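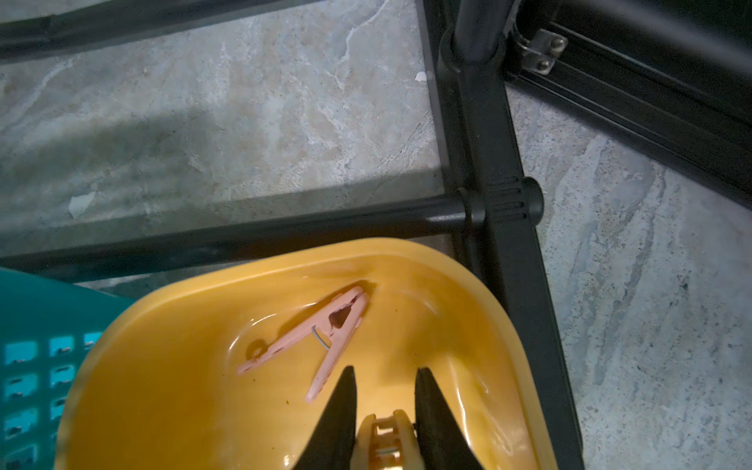
**tumble_no_more** wrote:

OK so I've been without a dryer since the old one quit, and I've decided I'm not buying another one. We're in a one-bedroom on the fourth floor, no balcony, and I want to hear from people who dry everything indoors through the winter. My rinsing happens in a yellow-orange plastic basin like the one up top, and yes, I lose clothespins in mine too, pink ones mostly. What I can't figure out is towels. They smell sour by day two!

**yogesh_semwal** wrote:

Towels are a spin problem. Run a second spin before you hang anything. I did that for 14 loads last November and only one came out funky, and that was my gym stuff.

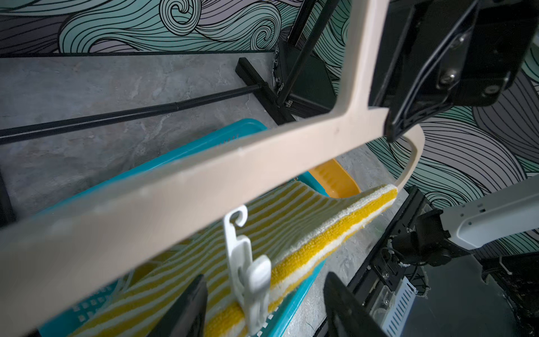
**PinchAndPeg** wrote:

Disagree with Yogesh, sorry. My machine is a Prustex and it spins like crazy, and my towels still went sour until I quit folding them over a bar. Two layers of terry just sit there. Now I clip them by one edge, same idea as that yellow-and-white striped one with the white clip looped over the hanger, and they're fine by the next morning. Takes up more height, but who's using the height?

**yogesh_semwal** wrote:

People with 5 kids, that's who. But fine, I'll try it.

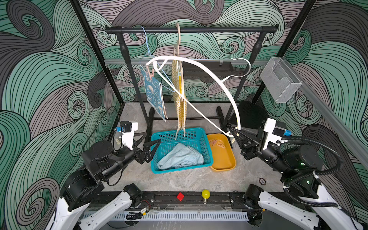
*Reading time: 4 min*

**pallavi.shakya** wrote:

Long one from me, I wrote most of this up for my blog already. Shirts go on hangers straight out of the wash, buttons done up at the collar, and then a fan on low pointed at the floor. I tried the Nalier heated rack and took it back. It dried whatever touched the rails and left the rest clammy, and my power bill was not happy.

**tumble_no_more** wrote:

Ugh, the Nalier was in my cart. What about a dehumidifier?
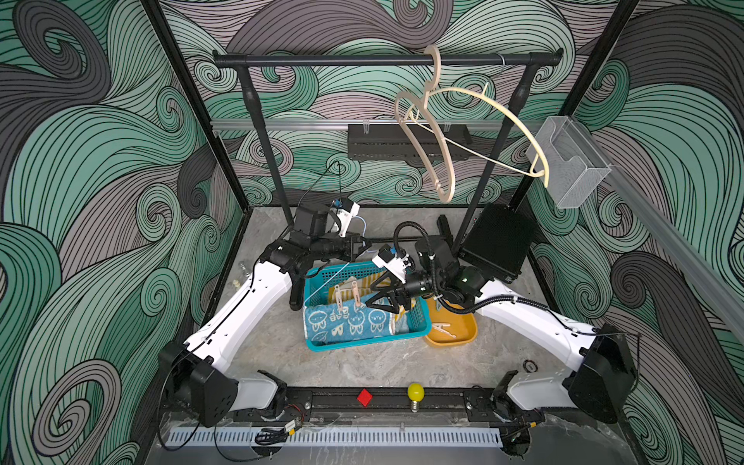
**pallavi.shakya** wrote:

Get one before you get any kind of heated thing. Mine's a little Kan, and I shut the bedroom door and let it run overnight. Leave a hand's width between hangers or the sleeves stick together and stay damp at the cuffs.

**PinchAndPeg** wrote:

Seconding the dehumidifier. Not seconding the closed door, my cat would riot.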